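Decorating a card front with foil and glitter embellishments

Donnie Munro, Skeltthorpe Paper Crafts

This method covers a single cardstock front with one large foil motif and one or more small glitter pieces. It suits self-adhesive embellishments and plain ones fixed with dots or wet glue.

Preparation

Wipe the work surface and let it dry. Lay the cardstock flat, good side up. If the sheet has a fold line, decide which panel is the front before anything is stuck down, and keep all pieces clear of the fold by at least 2 mm.

Place the embellishments without adhesive first. A branching foil motif carries most of the visual weight, so it goes near a lower corner. Smaller glitter pieces are then set to one side of it.

Fixing the pieces

1. Fix the foil motif first. Press from the trunk outwards, using a clean cloth over the fine branches.

2. Hold the glitter piece by its edges. Lower one petal into position, check the angle, then lower the rest.

3. Press for 17 seconds. Do not slide the piece once it has touched the card.

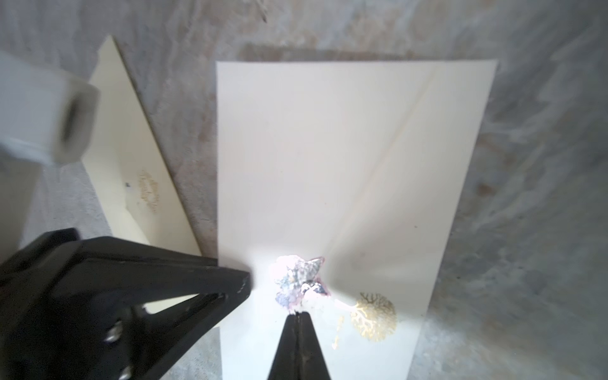

Glitter flower at the cream cardstock, with the gold foil tree to the right.

4. Remove stray foil with a dry, soft brush. Flecks lift more easily before the card is handled again. Brush away from the motif, as the branch tips catch.

5. Tilt the card under a lamp. Glare hides gaps under glitter pieces, so check from two directions.

Wet glue needs longer than dots. I use Roussel dots for flat pieces and keep wet glue for anything with a curved back.

Matching the envelope

Open the envelope flap fully and put the finished card beside it. Check the width, then the depth with the embellishments in place. A raised piece near the edge can catch on the flap, in which case move the next one further in. Pale envelopes mark easily, so keep adhesive and loose foil off the area where they lie.
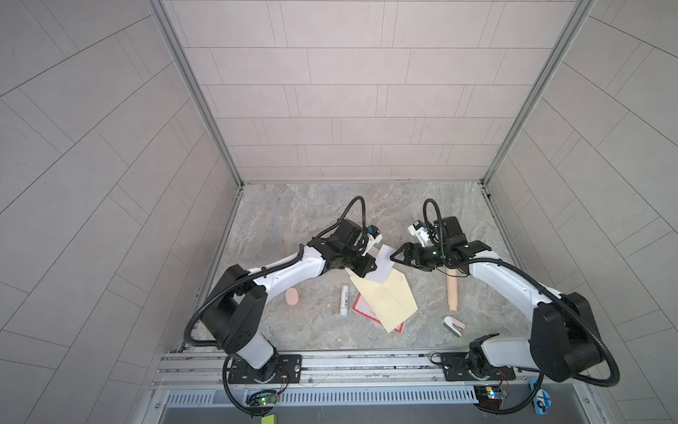

Pale yellow envelope with its flap open, white paper partly on top and a red-bordered card beneath.

Insert the card fold first and close the flap without sealing it. Store flat until the glue has set.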